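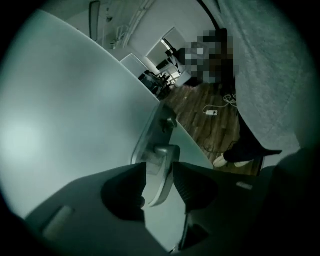
Hand-held gripper with a clear plastic part between the fingers, up against the edge of a panel. Power strip and cables on the floor behind.

Working rules for hand-held gripper sessions, revision 3

22/04/2021

Revision 2 of these rules lasted longer than it should have. It was written for a fixed arm in a fenced cell, and most of it was copied from our cell procedure with the word "arm" crossed out. The Kilside work is done with a gripper that a person carries through ordinary rooms, and the old text fit it badly. It had a full page on light curtains and no line on walking backward.

What follows is the revision we now work to. The document itself lives on the Nurkero server and is shorter. I have added notes where a rule got argued over, mostly for my own use the next time somebody wants to change it.

Scope

The rules cover recording of manipulation tasks with the hand-held tool in offices, corridors and workshops. They do not cover playback on the arm, which stays under the cell procedure, and they do not cover bench calibration. If a session includes both recording and playback, it is treated as two sessions with two log entries.

They are also not a substitute for the site's own safety rules. Where the two disagree, the stricter one applies. In Sauerland the site rule on footwear is stricter than ours and there is no point in debating it at the door.

1. Before the session

1.1 The operator walks the route from start position to end position without the tool.

1.2 Power strips and cables in the route are moved, or the route is moved. Taping a cable down is allowed only if it crosses the route once and at close to a right angle. A loop that comes back across the route is not taped. It is pulled out and laid along the wall.

1.3 Chairs on casters are either part of the task or outside the route.

1.4 Finger pads are checked for cracks, missing ribs and residue. Pads are changed in pairs. A new pad against a worn one closes off-center, and the offset shows up in the recordings as an operator habit that does not exist.

1.5 The aperture is zeroed with the fingers fully closed and nothing between them. This is repeated after any pad change and after any drop, including drops onto carpet.

1.6 The log is opened before the first take. Room, task code, operator number, pad set, part number. No personal names in the log.

Rule 1.2 was the long one. An earlier draft said "the floor shall be clear," which no office satisfies. People read it, looked at the floor, and started recording anyway. A rule that gets broken at the start of every session teaches people that the whole list is optional. The present wording is limited to the route, and the route is something the operator can point to. Cables outside it may stay where they are.

2. Handling

2.1 One hand on the tool. The other hand may steady the workpiece but does not enter the gap between the fingers while the trigger is under load.

2.2 Approach speed is whatever the operator can stop from without moving their feet.

2.3 Transparent parts are approached from the side, with the rim turned toward the light. If the rim cannot be told apart from the background at the moment of contact, the take is marked T and kept.

2.4 When a part is pressed against a panel edge, contact is made first and force is added second. There is a visible pause between the two.

2.5 Large flat panels are supported by something other than the gripper. Leaning a panel on the operator's forearm does not count as support.

2.6 No walking backward with the tool closed on a part.

On 2.3: we used to discard takes where the clear part was lost against a bright surface. Of 222 takes in the Bravemside set, almost all of the discarded ones had this problem, and the set that remained was clean and not much use. The T mark lets whoever trains on the data decide. It costs one keystroke. A glare patch on the panel is not by itself a reason to mark the take, only glare that covers the contact point.

On 2.4: the pause is a compromise. A skilled person fitting a part to an edge does it in one movement, and asking for a pause makes the motion less natural. Without it, the onset of contact has to be recovered from finger position alone, and with a stiff part the finger position hardly changes. I would drop the pause tomorrow if the tool had a force reading we trusted. It does not, so the pause stays. Operators should keep it short and should keep it the same from take to take.

3. Other people in the room

3.1 Anybody who may be in view is told before recording starts, and told again if they come back after a break.

3.2 Faces are obscured before the files leave the recording machine. Upper bodies are included where a badge, lanyard or printed shirt could identify someone.

3.3 Observers stand outside arm's reach of the operator and do not step over the route during a take.

3.4 Observers do not hand parts to the operator during a take unless the task sheet says so.

3.5 A request to stop, from anybody, ends the take. The operator opens the fingers and lowers the tool. Reasons are discussed after that.

There was a proposal to exclude observers entirely. I voted against it and would again. The tasks are meant for rooms with people in them, and a wide lens picks up most of the room whatever you do. The sensible controls are distance, notice and obscuring. An observer standing still in the middle distance does no harm to the data. An observer who leans in to look at the part does, and usually gets an elbow as well.

Rule 3.2 deserves a stricter reading than it sometimes gets. "Before the files leave" includes copying to a personal drive to look at in the evening. It also includes thumbnails. The preview folder was missed in the first version of our script, and we found it during a routine check of the script's output list against the directory tree. Run that comparison yourself if you use anything similar.

4. After each take

4.1 Fingers open, tool down on the rest, then log. In that order.

4.2 A take is accepted, marked or rejected within the same session by the same operator. A second person may change a mark but not remove one.

4.3 Rejected takes are kept for 5 working days and then deleted.

4.4 Parts that have been pressed against an edge are inspected along the rim. Any white stress line on clear plastic retires the part. Write the part number in the log, even though it feels excessive for a piece of plastic.

4.5 Pads are wiped dry. No solvent on the ribbed face.

4.4 came from a batch of covers that had been through so many repeats that they bent where new ones would not. The recordings looked good. They described a part that did not exist outside our room.

5. Lens and framing

5.1 Both fingers are in view at full opening. If one finger is missing, the mount has slipped and the session stops until it has been reset.

5.2 The gap between the fingers is kept free of anything that is not the workpiece or the surface behind it. This applies to sleeves.

5.3 The lens is not cropped or corrected at recording time. Distortion is handled downstream with the calibration file for that unit.

5.4 Exposure is locked at the start position, facing the largest bright surface in the task.

5.4 is the weakest rule on the list. Locking on a pale panel leaves the far side of a dim room too dark, and unlocking lets the picture jump when the operator turns toward a lit doorway. I have tried both and prefer the dark corners. Somebody working mostly with dark parts would probably choose differently, and the rule allows a deviation if it is written in the task sheet beforehand.

Changes from revision 2

Removed: light curtains, interlock test, muting key. Moved: emergency stop, now 3.5 and worded for a tool that has no motor. Added: all of section 5, plus 1.2, 2.3, 2.6 and 4.4. The numbering has changed, so old log entries that cite a rule number should be read against the old text.

Open items

Gloves are not settled. The trigger can be worked with thin ones, but the thin ones we have offer no protection against a raw panel edge, and the cut-resistant ones make the trigger feel like a door handle. For now panels with unfinished edges are out of scope.

Left-handed use is not settled either. The mount is symmetrical but the cable exit is not, and the route in 1.1 may need to be mirrored. I have a bracket on order and will test it in May. The result goes into the next revision, together with a proper definition of "route."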